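Kitchen floor, May

The man from Provska came back with samples and a lot of confidence. He says a floating floor can go straight over the old tiles, no primer, no levelling, done by teatime. I asked what happens at the hollow bit by the back door and he tapped it with his shoe – very scientific. His price is 1,979 without skirting, and I doubt it will stay there.

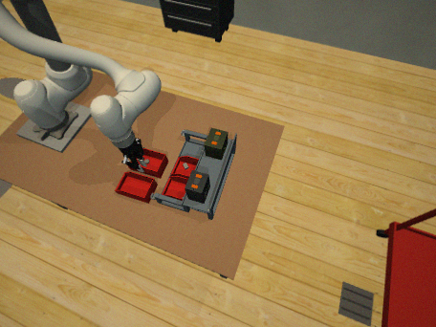 Second opinion

Firouzeh Naseri looked in at four with her long straightedge. She found a dip by the door and said any click joint would open over it within a year. She prefers the Camberg boards. I prefer whatever costs less than 3,000 and doesn't creak.

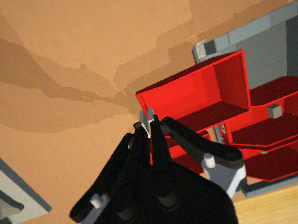
Last changed: May, 22:40

Read the Puretti leaflet after supper. "Lifetime guarantee", then a page of exceptions, one of which is kitchens.
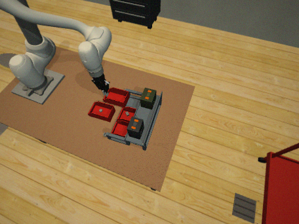

Pale boards, brown top

Akbari can deliver 22 packs but wants the money first. No thank you. I'll take up one tile myself and see what is under it.

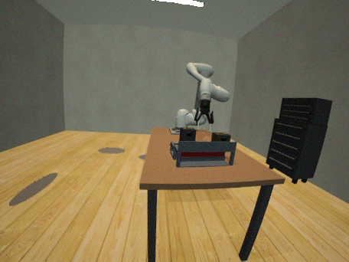
Table with the white arm

Tile up. Old black glue, and under that more tile. Rang Provska, got the machine.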